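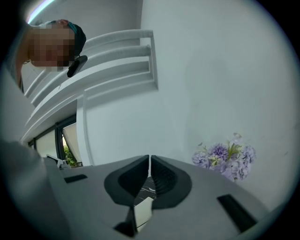

Black marble-look tabletop shows every single smear, what do you all clean it with?

Posted in Home & Kitchen > Surfaces
Thursday, June 25, 2020

closov_kitchen

Hi all! We moved into a rental in Rornville in May and it came with a table that has a black marble pattern on it, thin white veins running all through. I fell in love with it on the day we looked at the place. Six weeks later I'm ready to throw a bedsheet over it and never look at it again.

Everything shows. Fingerprints, the ring from a glass, the trail where I wiped up the ring from the glass. I've been using plain dish soap and a sponge, then paper towels, and when the light comes in low in the evening it looks like somebody iced a cake on there. I tried a glass cleaner once and it was gorgeous for maybe an hour and then it was worse (or I was looking harder, could be that).

The other thing is I have no idea what it's made of. The landlord says "marble," but he also told us the dishwasher worked. It's cool to the touch but not freezing, and the pattern looks a tiny bit too even to me. I don't want to put vinegar or anything strong on it until I know, because I'd like my deposit back — it was 502 dollars and I have plans for it.

So, two things. How do I tell what the top is without scratching it? And what do you use day to day on a dark shiny surface? I've got two kids who eat with their entire arms, so anything that takes an hour is out.

Marlies Aigner

Oh, I feel this one! I had a black table for years and I swear it collected prints from people who'd never been to my house.

Finding out what it is first: get down and look at the edge and then the underside. If it's real stone the veins usually carry on over the edge and don't just stop at the corner, and underneath you'll see plain rough stone. If it's a printed top, the underside is normally brown or white board, or there's a strip of edging glued around the side and you can feel the seam with a fingernail. Another clue is repeats. Pick one vein with a funny shape and see if you can find its twin somewhere else on the table. I found mine 3 times over, so that settled that.

Until you know, treat it like real marble. No vinegar, no lemon, none of the scrubby powders. Vinegar will leave dull marks on the real thing and you can't wipe those off.

For the smears, I think your problem is the soap. Most people use way too much of it and then what you're seeing is a dried soap film with fingerprints on top. Do it once properly:

Warm water in a bowl, one small drop of dish soap, a soft cloth wrung out until it barely feels wet. Wipe the whole top.
Fresh water with nothing in it, clean cloth, wipe again. Then do it a second time, you've got weeks of soap to get off.
Dry it right away with a microfiber towel, the flat kind and not the fluffy kind. Go in long strokes the length of the table. Circles are what give you the cake icing.

After that, I only do damp cloth and dry cloth. It takes me 90 seconds after dinner, and I'm slow. And skip the paper towels, they leave lint and on black you'll see every speck. Don't use fabric softener when you wash the cloths either, it leaves them greasy and they'll just push the smear around.

Oh and placemats! Get the wipeable ones. With arms like you describe, go big.

busto_dan

placemats, or just stop looking at it in the evening lol. mine is the same kind of thing and I gave up

D. from Ďurica

Mostly agree with Marlies. One thing to add: if it does end up being real marble, ask the landlord whether it's ever been sealed. Put a few drops of water on it and leave them ten minutes. If there's a darker spot once you wipe it off, it wants sealing, and that's his job and his money. On black it can be hard to see so use a flashlight from the side.

I'd also take photos of any dull spots now and email them to him. A friend of mine got charged for rings that were there before she was.

closov_kitchen

OK I crawled under it. Brown board! And there's a seam at the edge, so marble my foot. Did the two rinses and the long strokes with the dry towel and it looks so much better, thank you Marlies. Ordering placemats tonight. Does anyone know if you can get the edging to stick back down where it's lifting at one corner, or should I start a new thread for that?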